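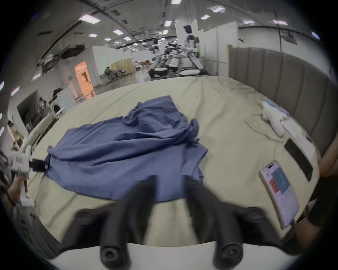
Merkcombe Manipulation Group, Cloth Handling Team

To: cloth-handling list
Date: 9th June
Subject: Re: Grasp point labels on bunched garments

> The Flarkham baseline picks the highest point of the
> mound and closes on it. Did you compare against that on
> the same split, or only against the older Sipos numbers?
> Also, how are two-handed demos counted in the total?

Same split. The training set is 3,658 demonstrations with hand-held grippers, all starting from a garment in a bunched state on a bed sheet. A two-handed demo counts as one, with both trajectories stored under a single index. Of the total, 1,759 are two-handed.

The highest-point rule does well when the mound is a single peak. It does badly when a sleeve or sleeve-like fold curls over the top layer, as on the blue garment. The fingers then close on two or more layers and the lift brings up the whole bundle. Our policy tends to go for a flatter edge first, which matches what the operators do.

Two caveats. Motion blur on the fingers during approach hurts the contact labels, so we drop the last 4 frames before closure and interpolate. We have not checked whether 20 would be better for the fast operators. Second, the sheet in this set is pale beige and plain. I would not assume the edge detector carries over to patterned bedding.

The Fotberg loader reads the new index format if you pull the current branch. Per-garment results will go to the list in September, with the Sipos comparison rerun on the same split.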